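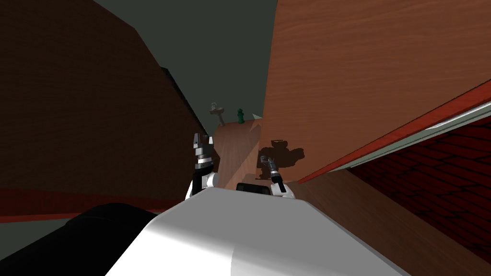

Learning > Study methods > Interviews

Last updated: November

Keeping an error log that gets read

November | By the Study Methods desk, Harville

Most people who keep a log of their mistakes stop reading it within a month. The log grows, the mistakes repeat, and the student concludes that logging does no good. The study skills instructor at Adeleke, an evening college for working adults, has spent several terms looking at why. Her students are mostly preparing for bookkeeping and payroll certificates, and every one of them is required to hand in a log.

"The first version of the assignment was too loose," she said. "I asked them to write down what went wrong. I got 2,905 entries in one term, and the most common word in them was 'careless.' You can't practice against 'careless.'"

The current version has four fields: the problem, the answer given, the step at which the two parted, and the rule that would have caught it. The third field takes the longest to fill in. Students have to go back through their own working line by line and mark the first wrong line, even when a later one looks worse. Anyone who did the working mentally has to redo it on paper before the entry counts.

She is strict about the order. The rule is written last and has to apply to at least one other problem in the workbook. "If the rule only fits the problem you just missed, you've copied out the answer key," she said.

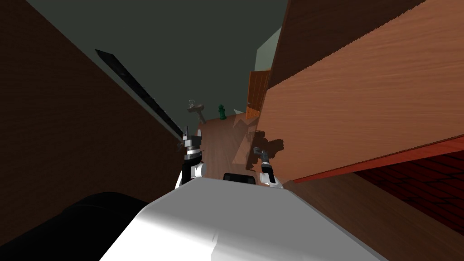
The second change was to cap the log. Each student may hold 20 open entries. To add another, an old one has to be closed, and closing takes two correct answers to fresh problems of the same type, done on separate days. Entries that can't be closed stay where they are and block the line. Students complain about this in the first weeks, she said, and a few get around it by logging less. She checks for that by comparing the log with the marked quizzes.

After the cap came in, the count for the term fell to 1,120 entries. She does not treat that figure as proof of anything. The class was smaller and the quizzes were shorter. What she does point to is the closing rate, which she can now measure at all, and the length of the third field, which has gone up from a few words to a sentence or more. 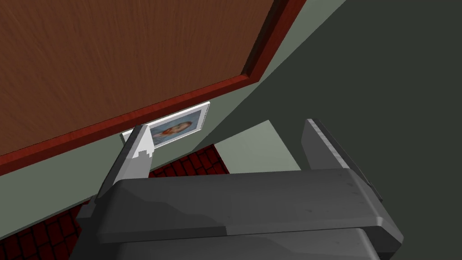 Wording gets a full class session of its own. An entry has to say what was on the page in terms a second reader could check, and judgments are held back until that is done. She starts with things unrelated to bookkeeping so that students aren't distracted by whether the figures are right. Given the brown panel in the picture, a beginner tends to write "nice wood" or "door," and the first can't be checked while the second is a guess. A usable line would be "fine darker streaks, mostly up and down with a slight slant; reddish-brown frame with a mitred corner." The same habit applied to a ledger gives "posted the refund to the debit side, line six" in place of "mixed up the columns."

The session ends with an exchange of logs. Each reader tries to find the wrong line in the working from the entry alone. If the reader can't find it, the entry goes back.

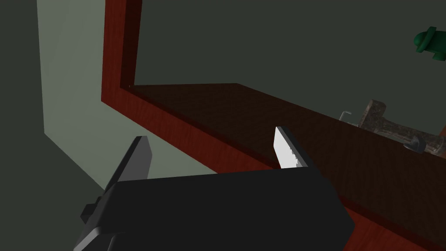
Tools and timing

Adeleke accepts logs on paper or in Sendness, a plain form tool the college already used for attendance. Paper users close more entries early in the term; by the end there is little difference. She discourages phone photos of worked problems. "They take a second to make and they never get opened again," she said.

Review is fixed at the start of each Thursday class, before any new material. Students read their open entries, cover the last field, and write the rule from memory. Only then do they compare. She tried setting the review as homework for one term and dropped it, as the marks on the page were plainly all made in one sitting.

A training firm, Panow, has asked to use the four-field form in its payroll courses. She agreed on condition that the cap stays in. The firm wanted unlimited entries and a monthly total for each trainee.

"A total rewards people for writing things down," she said. "I'd take a short log with every line closed over one with 2,000 lines in it."

She keeps a log herself, for Portuguese. It has been full since September, and most of the open entries concern the same verb tense.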